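Plastdale Green Tiles: read me first

Welcome, and thank you for taking an interest in our little collection of tabletop tidying! Plastdale is all about small green blocks, the kind that put most people in mind of mahjong tiles, and the many ways a pair of hands can gather them up, line them up and (now and then) knock them over again. The folder holds 375 short sessions, each 30 seconds long, sorted by layout into Bae (scattered) and Ustness (rows).

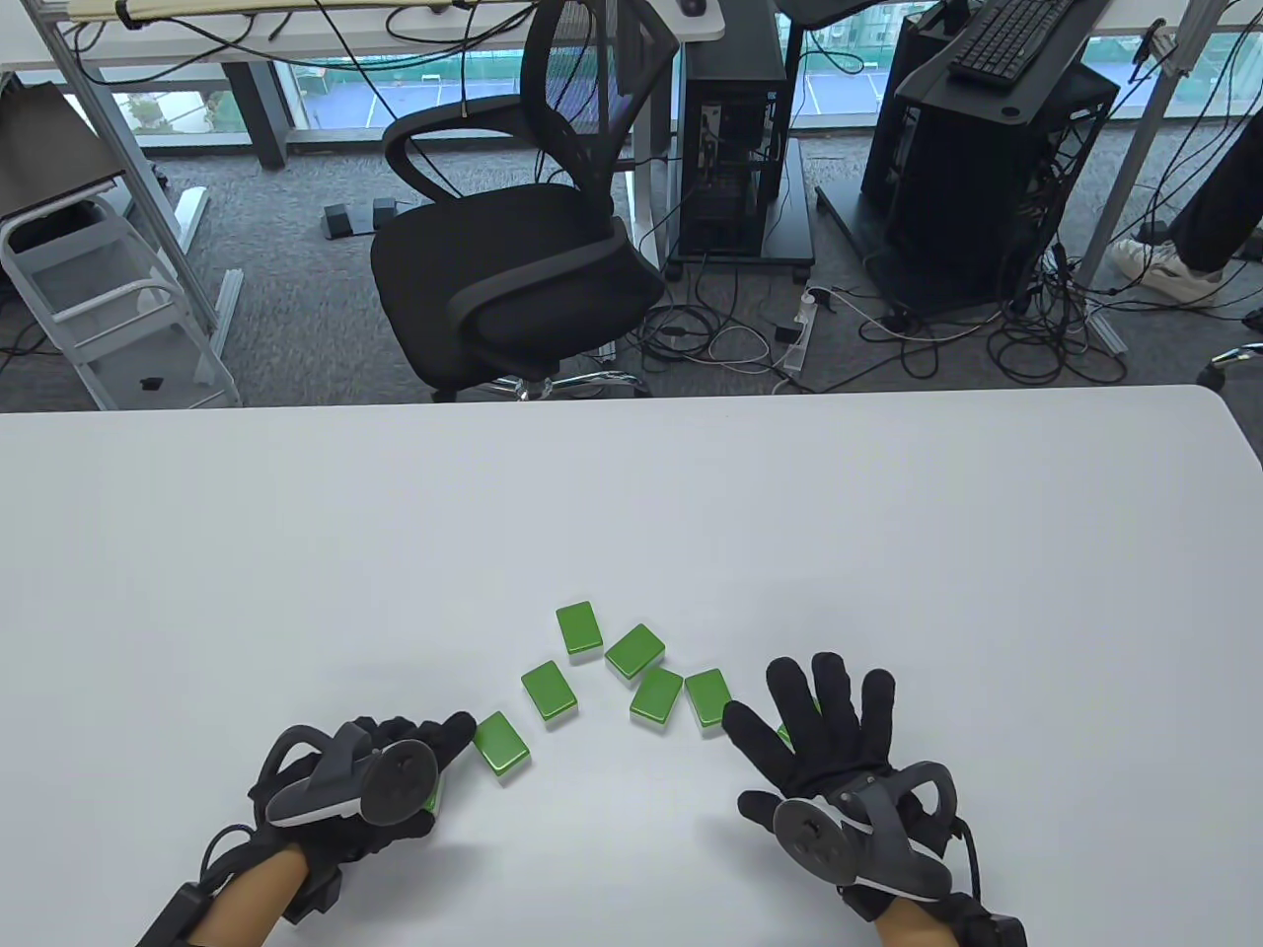
We kept the layouts loose on purpose, so please don't go hunting for a correct starting position. In Bae the blocks may stand, lean or lie flat, close together or well apart, and whoever is at the table picks their own order. Ustness is a good deal neater, and I'd suggest starting there if you only have an afternoon.

Notes on each session are in the Turkidex file, one line apiece. The last 40 lines still need their layout names filled in, which I hope to get done in September.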